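Chapter 6
Gathering Examples, or Why the Laundry Took a Week

A learning system is only as good as what it has been shown, and somebody has to do the showing. Readers who came to this book for the mathematics may wish to know that it resumes in Section 6.3. Until then we will be handling towels.

The running case is Skurkance, a small project in which Nele Rieger and Adel Bennani set out to teach a machine to fold household linen. Their model took an afternoon to write. Their examples took most of January. Each one was a person closing a hand-held gripper on a piece of cloth, with a camera riding along to record what the fingers met.

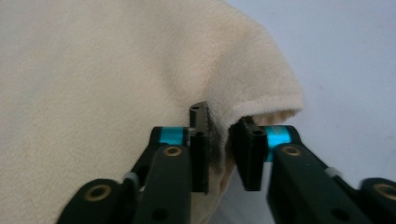
Cloth is a rude teacher. A mug picked up by the handle is still a mug, but a towel picked up by the corner has become a different shape, and the next demonstration starts from wherever it landed. Rieger's first plan called for every grasp to be made the same way. She got 406 tidy recordings and a model that could fold exactly one towel, provided it was lying the way she liked it.

Bennani's plan was to let everyone grab as they pleased. Nearly half of his recordings disagreed with the other half -- some people pinch, some scoop, and one contributor, Yichen Jiang, would smooth the cloth for a good while before committing to anything. The model learned to hesitate.

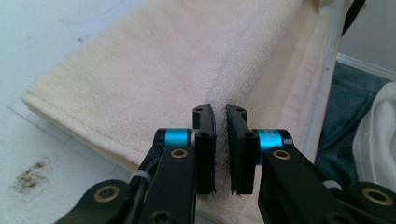

6.1 What Counts as One Example

Before deciding how many demonstrations to gather, you must decide where one stops. Does a missed grasp followed by a good one make two examples, or one long one with an embarrassing middle? Rieger and Bennani settled this differently, on the same day, in the same spreadsheet.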